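Gripper budgeting

Gripper budgeting is the job of working out what a robot gripper will cost you over its whole life, pads and all. I keep this entry for the Udurmont workshop wiki, and I've bought enough of the things to have opinions!

Background

The term came out of our Trokimbridge fit-out, where we priced the hand-held units and forgot the spares (my fault, I did the spreadsheet). We'd set aside $3,000 for the lot. By February we were $346 over, all of it padding and brackets.

What to allow for

Fingers, pads, mounting brackets, bushings, cables and a decent table. Zillach sells pads in packs of 33, Zapata sells them singly, and I'd go the pack every time – you'll use them. Ask for the freight in writing too, and get the colour you want sorted before you pay.

Pad wear

Pads are a consumable, so budget them like printer ink. I look along the edges first, where the padding starts to peel and get scruffy, and I order once I'm down to 7 spares. Fingers in this state go on my next order:

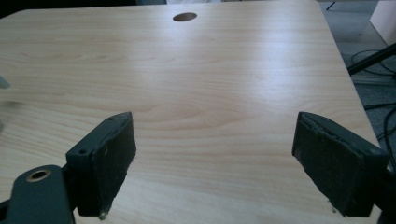
See also

Bench and table planning
Cable allowances
Spare parts register

Last edited June 2020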